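# Chapter 6: Water That Moves

By now you have a tank that holds water, a light that suits what you plan to grow, and a fair idea of how salt, calcium and alkalinity hang together. It's a good place to be! This chapter is where the tank starts to feel alive, even before the first coral goes in, because we are going to make the water move.

Flow is the part of reefkeeping I could talk about all night. Light gets most of the attention (the glow is what visitors notice), but a coral on a wild reef spends every minute of its life being pushed, pulled and rinsed. It can't walk to its food. It can't turn its back on its own waste. Moving water brings one and carries off the other, and it also keeps gases passing in and out through the coral's skin. A coral in still water, under the best light money can buy, is in a stuffy room with the windows shut.

We will begin with what flow does at the surface of a coral, then look at the kinds of flow you can make at home, and then plan the pumps for a real tank. The tank we'll follow is the 70-gallon reef called Sultana, which you met in Chapter 2 when it was still bare glass and a stand. Keep your own sketches beside you as you read. You will want to scribble on them.

## What you will be able to do

After working through the chapter and its bench tasks, you should be able to:

- explain what the boundary layer is and why a coral cares about it
- tell laminar flow from turbulent flow by watching food drift through a tank
- work out the turnover of a tank from its volume and the rating of its pumps
- place pumps so that dead spots are small and sand stays where you put it
- read a coral's shape and behavior for signs of too much or too little flow

Words in **bold** are in the glossary at the back. Don't try to memorize them on the first pass, they'll stick once you've had your arms in the water.
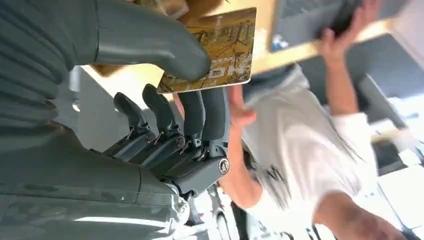
## 6.1 The thin skin of still water

Stir a cup of tea and look closely at the wall of the cup. The tea in the middle spins along nicely, but right against the china it hardly moves at all. The same thing happens on every surface in your tank. Rock, glass, pump housing, coral: each wears a thin coat of slow water, and we call that coat the **boundary layer**.

For the glass this makes no difference. For a coral it matters a great deal. Oxygen made by the algae in its tissue has to get out through that layer during the day. Oxygen from the tank has to get in at night. Waste goes out, calcium comes in, and all of it has to creep across the slow water before the main current can do anything with it. The thicker the layer, the longer the creep.

Stronger flow thins the boundary layer. So does rough, tumbling flow, which peels it away in patches from different sides. You may now see why branching corals with small polyps tend to want brisk water, and why a soft, wide mushroom sitting low on the rock is often happy with a gentle wash. They have different shapes, different ways of feeding, and quite different ideas of a nice day.

A coral can also change its own boundary layer a little. Tiny hairs on its surface, called **cilia**, beat and stir the water right next to the tissue. It is a lovely bit of engineering on a very small scale, and it still needs help from you.

## 6.2 Three kinds of push

**Laminar flow** runs in one direction, like water from a hose. Close to the outlet of most pumps you get a good deal of it. Aim that straight at a fleshy coral and the tissue may fold back on one side and stay there, and if it goes on long enough the skeleton can show through. Corals a long way downstream, though, may enjoy what is left of the same jet.

**Turbulent flow** is messy. It comes from jets meeting each other, or from a jet hitting glass and breaking up. Most of a mixed reef should sit in this kind of water. Drop in a pinch of food and watch: the bits should wander, double back and swirl behind the rocks before they settle or get eaten.

**Surge** moves one way, slows, and comes back. On a wild reef the waves do this for free. At home we fake it by having pumps ramp up and down or take turns. Soft corals look wonderful in surge — the whole colony leans and sways together — and fine dirt that would settle behind the rockwork gets lifted out where the filter can catch it.

No tank has only one of these. You'll have a laminar streak here, a turbulent patch there, and a quiet corner you didn't plan for. The job is to know where each one is before you glue anything down.

## 6.3 Planning for Sultana

**Turnover** is the number of times in an hour that your pumps could move the whole volume of the tank. To find it, add up the rated output of the pumps and divide by the volume.

Sultana has 2 circulation pumps, each rated at 800 gallons per hour. That makes 1,600 gallons per hour for a 70-gallon tank, so the turnover is a little under 23 times. For a mixed tank of soft corals, mushrooms and a few sturdy branching pieces, it's a comfortable place to start. A tank full of branching corals would ask for more.

Please treat the answer as a starting point. The rating on the box is measured with a clean pump and nothing in its way. Rocks slow the water down, and so does a crust of algae on the pump's own guard. Two tanks with the same turnover can behave very differently, and the only way to know yours is to watch it. 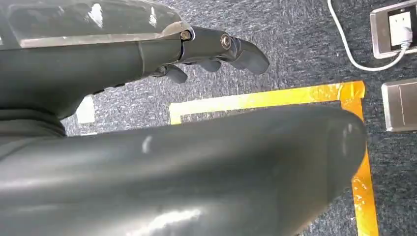

In Sultana the pumps sit high on the two end panes, both aimed slightly up and toward the front glass. The streams meet a hand's width off center, so the roughest water falls over open sand and swimming room and the corals on either side get the softer edges. The meeting point was dead center at first, and the front sand blew into a crater overnight. Tilting both pumps up by a few degrees fixed it.

Gentle ripples across the surface are a bonus of that upward tilt. They help oxygen in and carbon dioxide out, they break up the oily film that can dull your light, and they throw those shimmering lines across the rocks that make everyone fall for reef tanks in the first place.

## 6.4 Bench task: find your dead spots

Do this with the rockwork in place and before any corals are added. Allow an evening for it, and have a towel ready.

1. Turn off the filter but leave the circulation pumps running.
2. Thaw a little fine frozen food in a cup of tank water.
3. Release a small amount near the surface at one end, using a turkey baster.
4. Watch where the bits slow down, and mark those places on your sketch.
5. Repeat from the other end, then from the middle.
6. Move one pump a small amount and run the test again.
7. Compare the sketches and keep the position with the smallest quiet areas.
8. Turn the filter back on and siphon out whatever food has settled.

Go easy on the food. A new tank has few mouths in it, and leftovers turn into the nitrate we spent Chapter 5 keeping down.

If one corner stays quiet whatever you do, look at the rocks before you shop for another pump. Pulling a wall of rock forward from the back glass, even by the width of two fingers, can open a channel that flushes the whole rear of the tank. Write down what you moved and how the drift changed. In Section 6.5 we'll use your sketch to choose a spot for the first mushroom coral, and we'll follow it through its first weeks in moving water.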